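Thursday, late

Spent the evening trying to make Guneo take orders from a script. Guneo is a perfectly good drum sequencer with a perfectly good mouse interface, and I have decided at my age to be too grand for the mouse.

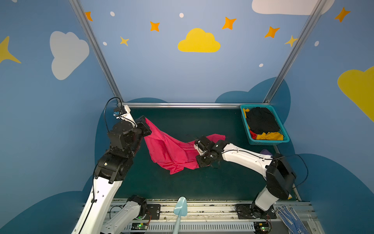 The plan was simple: send it MIDI, have it change patterns, go to bed. It changed patterns. It also changed the tempo to 53, which made my one decent song sound like a funeral for a tractor. I stared at the wall for a while, and would have preferred one painted light blue with cartoon clouds and stars. Then I found I'd mapped two controls to channel 2.

Fixed that. Saved it as "final".
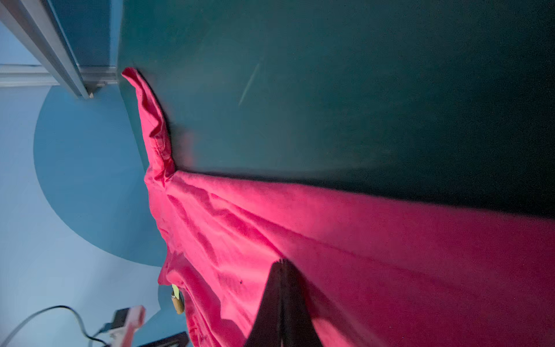

Pink, with creases.

Next, the Zamani plugin, which has 24 knobs and a manual that describes four of them. My script can turn all of them. I can't say what any of them do.
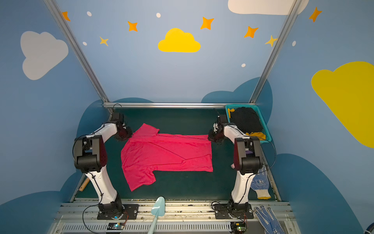 Nasrin wrote back at ten to say I should stop poking at the knobs and send the whole preset over as one message, and had I read the forum thread she sent in July. I had not. I told her I was just getting to it.

Read it. She's right, blast her. Forty lines of my code became six.

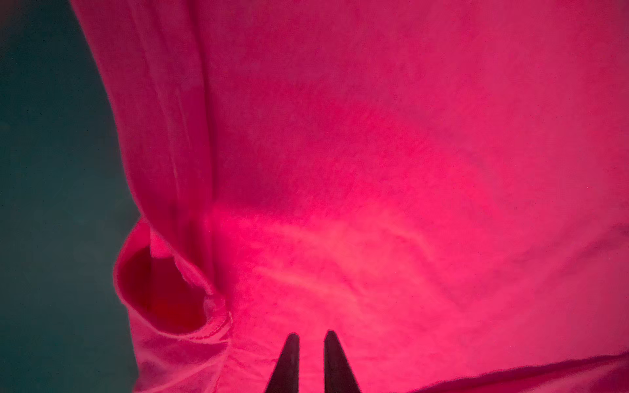 Skiltthorpe, July

Copying this from the old notebook, so I can't claim I wasn't warned: "Ask Nasrin BEFORE writing any code." Underlined, with a coffee ring. Tomorrow I'll rename "final" to "final 2" and see if the tempo stays put.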